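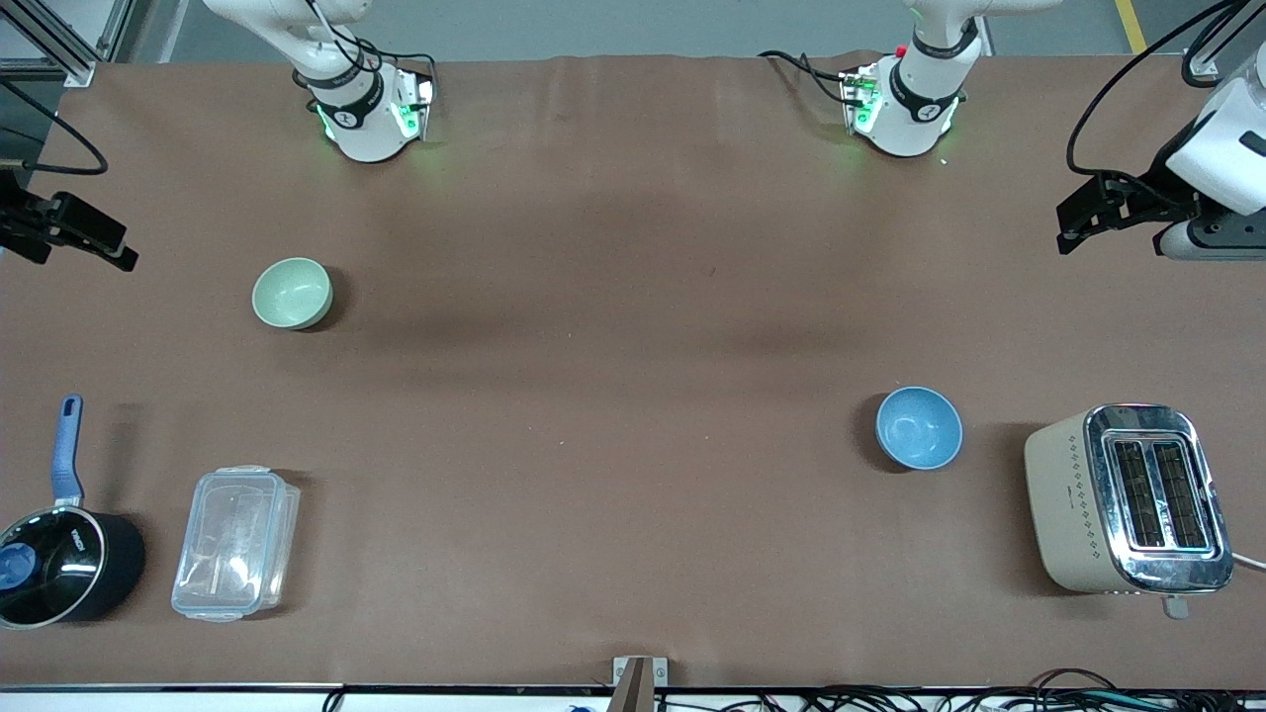
Figure 2. Work table with brown covering, household objects set out before sorting.

Search this site Enter keywords

3.1 Table surface and object spacing

The Karkley layout study asks how the spacing of everyday objects on a shared table affects the time needed to clear it. Five household objects are used per layout. In the layout of Figure 2, two ceramic bowls are placed apart from each other -- the stacked case is treated separately in Section 4.

The table is long and has a brown covering. The covering wrinkles slightly in use, and it was smoothed by hand between layouts but not replaced. Wrinkle height was not measured. A yellow line marks the floor past the far edge of the table.

3.2 Records

Layouts were drawn up in October from the Hapeta object list, which holds 2,541 entries. Entries without a listed weight were dropped, leaving 2,000. Each layout was given a spacing score, defined as the mean distance between object centers divided by the table length.

Of the layouts scored, 11 were rejected for objects placed too near the table edge. These were redrawn with the same objects and a wider margin -- the original scores are kept in Appendix B. Bowls and other round items were measured from the center of the rim.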